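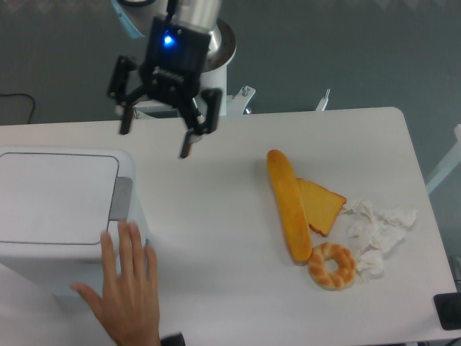 Greifer offen über dem weißen Tisch.

Werkstattheft Purden, Februar, Eintrag zur Spülung mit Brokkolisamenöl

Begonnen 8:40. Ziel bleibt dasselbe wie im letzten Eintrag: eine Spülung für feines, trockenes Haar, ohne Silikon, die sich leicht auswaschen lässt und nicht nach Fett aussieht. Ansatz C war zu schwer, Ansatz D trennt sich. Heute Ansatz E und, wenn Zeit bleibt, F.

Ansatz E: Wasserphase mit Glycerin und etwas Panthenol, Fettphase mit Cetylalkohol, dem kationischen Emulgator von Girketex und dem Brokkolisamenöl. Gegenüber D habe ich den Emulgator ein wenig erhöht und das Öl auf 2 Prozent gesenkt. Beide Phasen getrennt erwärmt, dann die Wasserphase langsam in die Fettphase gegeben. Zakhar Zhuravel hat mich gefragt, warum nicht umgekehrt. Ich habe es so gelernt und habe keine bessere Antwort; wir machen es beim nächsten Mal umgekehrt und vergleichen.

Gerührt bis 40 Grad, erst dann Duft und Konservierung. Bei D habe ich das Konservierungsmittel zu früh hineingetan, das steht auch so im alten Eintrag, bitte nicht nachmachen.

pH gemessen nach dem Abkühlen: 5,1. Mit Milchsäure auf 4,5 gestellt, es hat neun Tropfen gebraucht. Die Pipette ist nicht die gleiche wie im Januar, also sind die Tropfen nicht vergleichbar. Ich sollte endlich wiegen statt zählen.

Aussehen: glatt, weiß, leichter Perlglanz beim Umrühren. Keine Klümpchen am Rand des Becherglases. Konsistenz dicker als C, fließt aber noch vom Spatel. Geruch: das Brokkolisamenöl kommt durch, etwas wie Senf oder roher Kohl. Der Lavendel deckt es nicht zu. Selley hat uns eine desodorierte Qualität angeboten, ich habe ein Muster bestellt, noch nicht da.

Haarsträhnen: vier Strähnen aus gebleichtem Haar, vorher alle mit demselben milden Shampoo gewaschen. Zwei bekommen E, eine bekommt C, eine bleibt ohne. Einwirkzeit drei Minuten, ausspülen mit lauwarmem Wasser, eine Minute pro Strähne. Nass kämmen: E deutlich leichter als ohne, gegen C kein Unterschied, den ich sicher fühlen kann. Trocken (Luft, kein Föhn) liegt E ruhiger in den Spitzen, und das Haar fühlt sich nicht belegt an. C hat wieder diesen wachsartigen Griff. Die zweite Strähne mit E ist mir beim Kämmen aus der Klammer gerutscht und auf den Boden gefallen, ich habe sie aus der Bewertung genommen.

Das Föhnen fehlt noch. Auf dem Etikett wollen wir etwas über Volumen sagen, und dafür haben wir bisher gar nichts in der Hand. Ich schlage vor, dass eine zweite Person die Strähnen blind beurteilt, weil ich immer weiß, welche welche ist — das verfälscht sicher mein Gefühl in den Fingern.

Stabilität: E in drei Gläser abgefüllt, je eines in den Wärmeschrank, in den Kühlschrank und auf das Regal am Fenster. Beschriftet mit E und Monat. Erste Kontrolle nach 17 Tagen, wie bei C. Das Glas mit D aus dem Wärmeschrank habe ich entsorgt, unten standen nearly — ich meine: fast zwei Zentimeter klare Flüssigkeit.

Ansatz F nicht mehr geschafft. F soll sein wie E, nur mit Wiesenkerzenöl... nein, das Wort stimmt nicht, ich schaue es nach. Wiesenschaumkrautöl, so steht es auf der Flasche von Alipour. Die Flasche ist noch zu einem Drittel voll, das reicht für zwei kleine Ansätze.

Offen:
Emulgator nachbestellen, Girketex liefert nur noch im großen Gebinde
Datenblatt vom neuen Lavendel fehlt, wegen der Allergene auf dem Etikett
pH-Meter kalibrieren, die Pufferlösung 7 ist abgelaufen
Zakhar: bitte die Strähnen nicht in den Schrank legen, sie hängen noch zum Trocknen

Schluss 16:15.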